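Okay, I'm looking for singers again! Bastside Community Choir starts back up in January and we are painfully short on tenors and low altos — last season I had two tenors, and one of them had a cough the whole way through.

You don't need to read music. You don't need to audition. We meet Tuesday at 7 in the old Thibodeau building (side door, the front one sticks) and go until I lose my voice. There are 18 of us right now and I'd love more, especially if you can hold a line while the sopranos get excited. Dues are $200 for the season, sheet music included, and you can split that into two payments.

Email me, Marlene Chan, or just show up and sit in the back row. 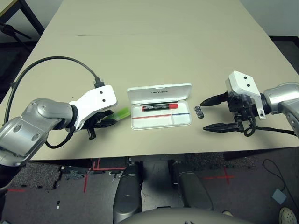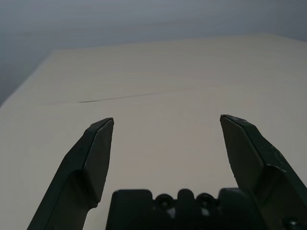

Murray McIntyre wrote back to ask if baritones who can sort of reach a tenor part are welcome, and whether the first night is free to try, as he'd want to hear the group before paying anything.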